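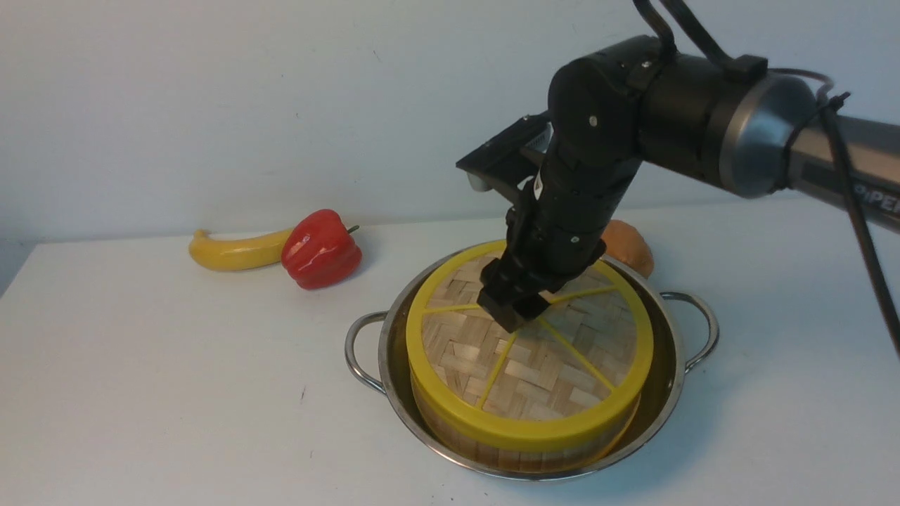
Steaming at home: notes for the evening talk, Pretlow kitchen group

Start at 7. Handouts on chairs. Water on before people sit down, it takes longer than you think on the Pretlow hob.

Opening
Ask who owns a steamer. Ask who has used it since Christmas. Wait for the laugh, move on.

The basket and the pot
Basket should sit inside the rim of the pot with a small gap all round. Too tight and it's a pain to lift out. Too loose and it tips.
Wide shallow pot is fine for dumplings and greens. Keep an eye on the water.
Two handles are better than one long one on a small cooker. Mention oven gloves.

Water
Roughly 2 cm in the bottom. It must stay below the food. Top up from the kettle, never from the cold tap.

The lid
Woven bamboo lets some steam through, so fewer drips on the buns than with a metal lid. Pass the spare lid round here.
Lift the far side first. Show this slowly, twice if the back row can't see.

Lining
Cabbage leaves or baking paper with holes. Cabbage is cheaper and you can eat it.

Timings (on handout)
Greens 4 minutes. Thin fish fillets 4 to 6. Frozen dumplings 10, check the packet.

Cleaning
Hot water and a brush, no soap. Dry it standing on its side for a day. Skip the mould story if running late.

Questions, then tasting. The Illeck recipe sheet is on the back table, one per household please.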